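Projektbericht: Lebensmittelreste in der Schulmensa
Wahlpflichtkurs Ernährung und Umwelt, Gesamtschule Clundengate, März 2025

1. Ausgangslage
In unserer Mensa bleibt jeden Mittag viel Essen übrig. Bisher hat die Schule nur erfasst, wie viele Portionen bestellt werden, aber nicht, was davon zurückkommt. Wir wollten wissen, wie groß die Menge ist und ob sie sich mit einfachen Mitteln senken lässt. Geliefert wird das Essen von der Firma Godarance, die an Schultagen 435 Portionen bringt.

2. Vorgehen
Im Januar haben wir zwei Wochen lang die Tellerreste gewogen. An der Rückgabe standen zwei Eimer, einer für Beilagen und einer für alles andere. Getränkereste wurden getrennt gesammelt, weil sie sonst das Gewicht verfälscht hätten. Gewogen wurde nach der zweiten Pause mit der Waage aus dem Chemieraum. Die Werte haben wir in eine Tabelle im Programm Virk eingetragen.

In der zweiten Woche gab es an der Ausgabe zusätzlich eine kleine Portion zur Auswahl. Nachschlag war in beiden Wochen erlaubt. Außerdem haben wir einen Fragebogen mit drei Fragen verteilt.

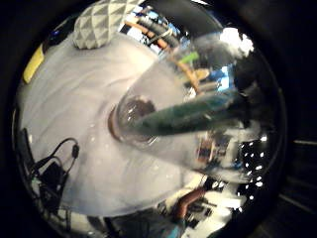
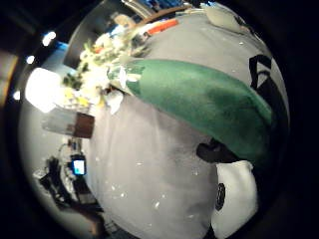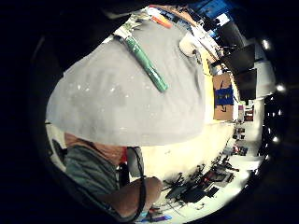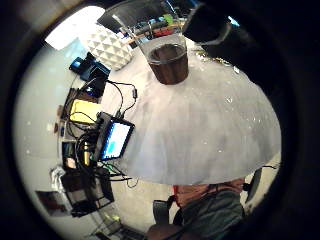
Warum wurden die Reste in den Töpfen nicht mitgewogen?
Die Töpfe gehen direkt nach der Ausgabe an den Lieferanten zurück. Für das Umfüllen und Wiegen hätte die Zeit nicht gereicht, deshalb beziehen sich alle Werte nur auf die Teller.

3. Ergebnisse
In der ersten Woche kamen im Durchschnitt 67 Gramm Reste pro Teller zusammen, in der zweiten Woche 60 Gramm. Den größten Anteil hatten in beiden Wochen die Beilagen, vor allem Reis und gekochtes Gemüse. Bei Nudelgerichten blieb deutlich weniger liegen.

Im Fragebogen wurde als Grund am häufigsten genannt, dass die Portion zu groß war. An zweiter Stelle stand die kurze Pause. Der Geschmack kam erst danach.

4. Fehlerquellen
Der Speiseplan war in den beiden Wochen nicht gleich. Der Unterschied kann also auch an den Gerichten liegen. An einem Tag waren die Eimer vertauscht, dort konnten wir nur das Gesamtgewicht verwenden. Servietten wurden vor dem Wiegen herausgenommen, aber wahrscheinlich nicht alle.

5. Ausblick
Die kleine Portion soll bis zu den Sommerferien im Angebot bleiben. Eine zweite Messung mit gleichem Speiseplan wäre sinnvoll. Die Tabelle liegt auf dem Schulserver im Ordner Wistico.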